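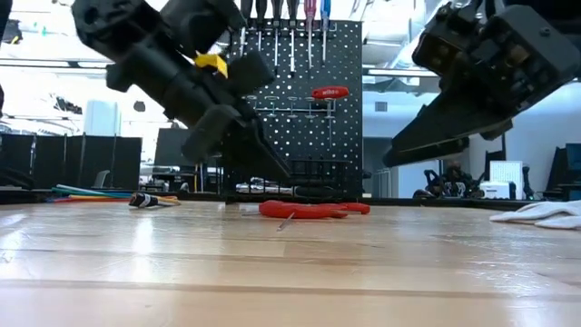 Red handles are easy to spot from across the room, so mine never get lost for long.

I cleaned out the tool drawer in December and I'm still a little smug about it, so let me tell you how I did it. It took me most of an afternoon, with one long break for soup.

First, get everything onto a table. I mean everything, including the stuff you shove to the back with your elbow. I used to sort straight from the drawer, picking up one thing at a time, and all I did was stir it around. On a table you can see that you own three of the same screwdriver and no decent pliers (me, until my sister Rosalie took pity on me and gave me hers). My table is wood and it already has plenty of scratches, so I don't worry much, but put down an old towel if yours is nice.

Start with screwdrivers. There are always more of those than anything else. I lay them side by side with the handles together and the tips facing me, and then I go by the tip and ignore the handle. Flat, Phillips, nut driver, whatever else turns up. It goes so much faster when all the business ends point the same way!
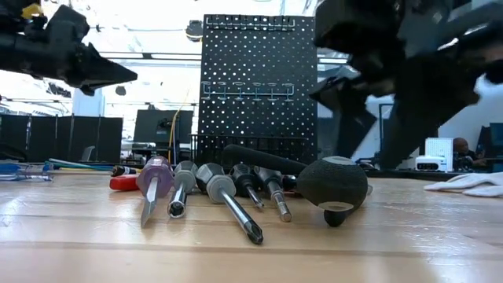
While they're lying there, take a good look at each tip. A flat blade with a rounded or chipped corner will slip out of the slot and chew up your screw, and a worn Phillips is even worse. I keep one bad flat one for opening paint cans and scraping gunk, and it lives with the paint so I'm never tempted. The rest of the bad ones go.

Nut drivers deserve a better spot than most people give them. I ignored mine for years and then had to tighten the hose clamp on the dryer vent, and wow, so much easier than fiddling with a screwdriver in the dark back there. Now it sits at the front of the drawer.

Cleaning: wipe the handles with a rag and a drop of dish soap, then dry them right away, metal parts too. If there's a bit of rust on a shaft, rub it with fine steel wool and finish with a tiny dab of oil. Tiny! I overdid it once and everything in the drawer was greasy until spring. For sticky handles (you know the kind, the rubbery ones that go tacky with age) a little rubbing alcohol on a cloth usually helps, but try a small patch first, as it can cloud some clear plastics.

Mallets don't belong in a drawer. They're bulky, the drawer won't shut, and then you're hitting the drawer with the mallet. Hang yours on a hook, or stand it head down in a bucket like my neighbor Imogen does. Same for the big hammer.

For dividers I bought the cheapest cutlery tray at Stirkbridge, and it holds almost 20 small tools if you alternate the handles, one facing front and the next facing back. Long skinny things get their own slot along the side. Anything bendy or stringy gets a twist tie around the middle before it goes in, or it will wrap itself around everything else by the end of the week.

One more thing, and then I'll let you go find your towel. Rokeya wrote in after my last page to say she puts a strip of colored tape on every tool she lends out, with her phone number on it. She's had 2 come home already, one of them after a whole year. I bought a roll of orange tape the next morning and did the good pliers first.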